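Kershaw Wage Case

The Kershaw wage case was a class action brought by former residents of the Kershaw Training Home, a government-run institution for Aboriginal girls and young women, over wages that were earned in domestic service and never paid. It was filed by Dennis Bramwell, a solicitor from Valline, on behalf of 41 women and the estates of 37 others.

Background

Girls at Kershaw were trained in laundry, bed-making and kitchen work from the age of 12, then sent to stations and private houses across the Plekia district. Employers paid most of each wage to the home, which was meant to hold it in trust. Pocket money was paid directly, though many of the women said they had rarely received it.
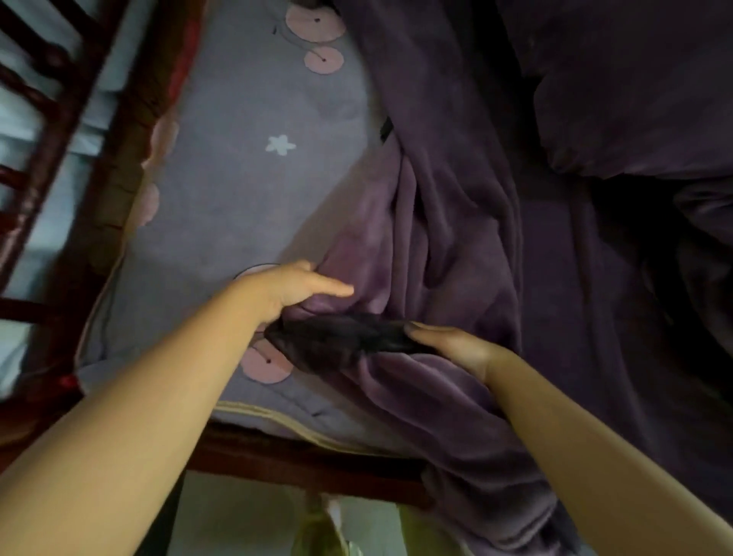 Hands on a purple fleece blanket and a piece of dark fabric.

The trust ledgers were long believed destroyed. Liam Haworth, an archivist, found most of them in the basement of the former district office at Prenia. They listed 1,503 placements and 2,472 withdrawals, many marked only "general purposes". Two volumes are still missing.

Proceedings

The government argued that the claims were out of time and that the withdrawals had covered board and clothing. The trial judge rejected the first argument but accepted part of the second, and both sides appealed. Hearings were held at Valline, with one sitting moved to Prenia so that older claimants could give evidence close to home.
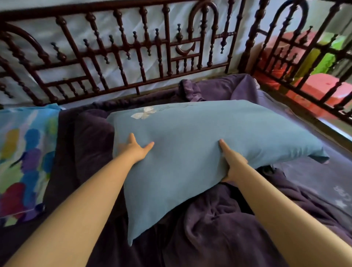
A light blue pillow held on a bed.

The appeal court held that the home had owed the women the duties of a trustee, and that board could not be charged against wages earned while they were living with an employer. The parties settled the following May, before damages were assessed. Payments were calculated by years of service — a method some families opposed, as the missing volumes left several placements unproved.

Later developments

The ledgers were copied and the originals returned to Prenia, where relatives may view them by appointment. A separate claim by men who had worked as stockmen in the same district was filed later and relied on the appeal ruling.

See also
Plekia district
Stolen wages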